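Notes for Cotthorpe evening, 11/12/2023
Talk: Do we need to fold everything?

Slow down at the start. Say hi to Mariann, she booked the hall.

Open with the claim. Folding books say a neat drawer saves you time. Saves it from what? I timed myself for 12 weeks and I'm not convinced. Ask who in the hall has read one. Ask who still folds that way. Wait for the laugh, or don't.

Then the bed question. Every guide says to lay the garment out flat on a bed first. I have doubts. A quilted bedspread isn't flat. It's puckered all over, the cloth sits on the bumps, and you smooth one side while the other creeps toward the edge of the mattress. 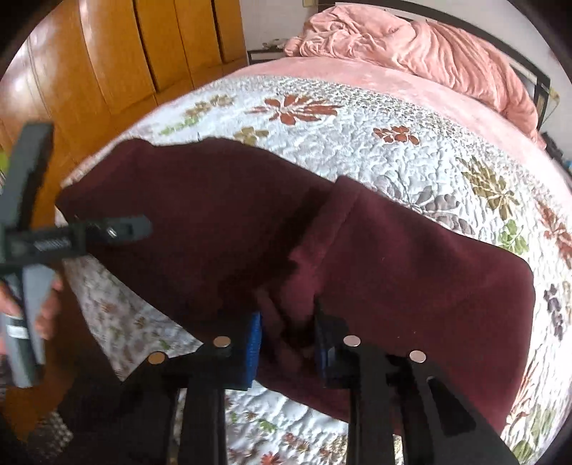

Dark maroon on a white quilted spread, both times.

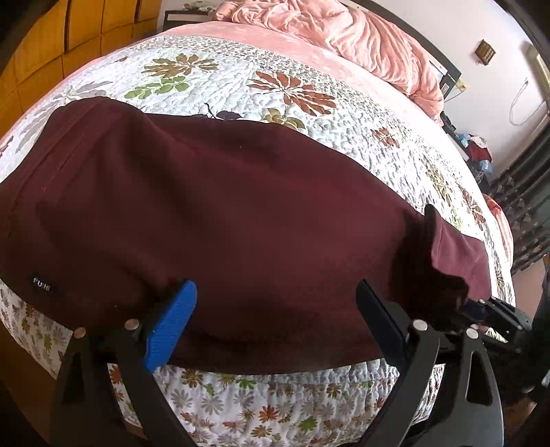

Bognár method: sleeves in, thirds, stand it up on end. Fine for a T-shirt. Try it with anything thick and it falls over by morning. Bhavana swears hers stay up. I've seen her drawer and they're wedged, that's why.

Dark colors: lint. You lay it on the bed, it picks up whatever was on the bed. Shake it first. Guides skip this.

What I do now: sleeves back, fold in half, fold again, stop. 3 moves. Réka will object from the second row, let her.

Skip the Grevdale shelf story if we're past the half hour.

Questions. If someone asks about fitted sheets, say I ball them up and move on to the next hand.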